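Minutes, Mundbridge kitchen group, Oct 28, 2018

I took the notes again, so grumbles about spelling to me please!

1. Dried noodles
We got through the last minutes in no time and went straight on to noodles (everyone's favourite subject, clearly). The dried ones come in upright blocks, pale and tangled, and they shed bits if you squeeze them. Agreed to store them standing up in the Golik tubs, 16 to a tub, and to stop piling tins on top. I'm to write the labels.

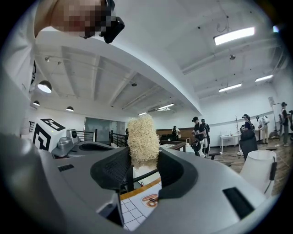

2. Washing up and wiping down
Quite a long chat, this one. The tiles need a proper wipe after every session, grout lines too, and we're running low on sponges. Eramitz does a box for less than Fiadzo but the postage is silly, so we'll order 3 boxes together and have done with it. Old sponges go in the bin, please, and new ones live on the shelf by the sink.

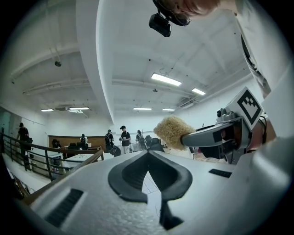 Item 2: beige pad, rough side and all.

3. Any other business
The big pan lid is still missing. Have a look at home, would you? Next meeting in January, same room, and I'll bring the biscuits.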